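Squeezing fruit for a living: a morning with Essam Hajji

It is a little after nine on a wet February morning when Essam Hajji lets me into the Brirberg building, and before I have got my coat off he has offered me tea, a biscuit and an orange. I take the tea. "Have the orange as well," he says. "We're never short of them."

Essam works on grip, and has done for most of his working life. He began with machine tools, spent several years on packing lines, and came to Brirberg to join Chiharu Higuchi, whose group studies how robots might learn to handle things by copying people. Their project is called Nikis. When I ask what the name stands for he laughs and says I had better ask Chiharu, and when I ask Chiharu later on she says I had better ask Essam.

The idea behind Nikis is easy enough to tell, even if the doing of it has taken them a long time. A person picks up a tool that ends in the same sort of jaws a robot would have, with a camera looking down at them, and goes about some ordinary job at an ordinary table. The recordings are then used to train a robot arm that wasn't in the room at all.

"People think the hard part is the robot," Essam says, settling into his chair with both hands round his mug. "And it is hard, I won't pretend it isn't. But the part I lose sleep over is what happens between the pad and the skin of the fruit. You and I pick up a mandarin and we don't think about it. We've had years of practice, we've dropped plenty, and our fingers just know. When you're holding it through a pair of jaws, all that goes quiet. You have to learn it again, and it's lovely to watch somebody learn it."

The collectors work in homes, and that was Chiharu's doing. She joins us halfway through the second pot, apologising for the rain as though she had arranged it. "We had a very nice bench here," she tells me. "Grey top, grey wall, good lamps. The arm did beautifully on anything we'd recorded there, and then we put a flowered cloth under it and it was completely lost, poor thing. So I said, let's go where the cloths are."

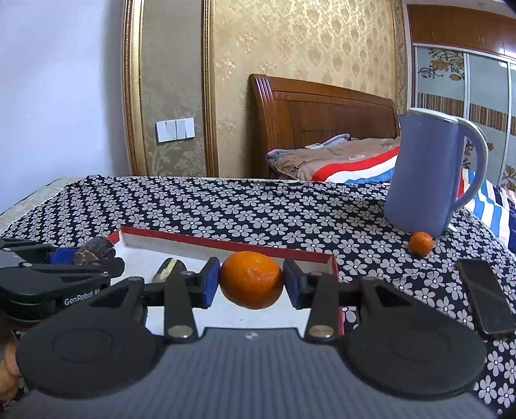 A mandarin held between the foam pads of a hand-held gripper, with a second gripper to the left.

Fruit was Essam's choice. He likes it because no two pieces are the same, and because a mandarin gives a little when you press it, so the jaws close further than they would on a ball of the same width. The group has now gathered 2,000 recordings of people picking things up and setting them down, of which 800 involve fruit of one kind or another. They trained the arm twice, once on the bench recordings alone and once with the home recordings mixed in, and then set both versions going on tables neither had met before.

"The mixed one was better, and not by a whisker," says Chiharu. "It reached for the right place far more often. Where it still struggled was in letting go. It would bring the fruit over very nicely and then hang on to it, like a child with a toy."

Essam has a theory about that. People using the tool tend to open their hands quickly at the end of a job, he says, their minds already on the next one, so there is very little in each recording for the arm to learn from. They have since asked the collectors to slow down over the last part. He is careful to add that he hasn't enough of the new recordings to say whether it helps, and Chiharu nods at this rather firmly.

I ask whether it bothers the collectors to be working with so much around them. Quite the reverse, it seems. One early set of instructions asked people to clear the table first, and the results came back looking so much like the bench that the line was taken out again. "Leave the mug where it is," says Essam. "Leave your phone. A robot that can only manage a tidy house isn't much use to me, I can tell you."

The next stage is to try softer things. Chiharu would like ripe plums and bread rolls, while Essam is holding out for boiled eggs, and they have clearly had this conversation before. A paper on the fruit results is being written up, and the two of them go over a page of it every Friday, usually with the tea going cold beside them.

When I get up to leave, Essam presses the orange on me again, and I eat it on the bus home.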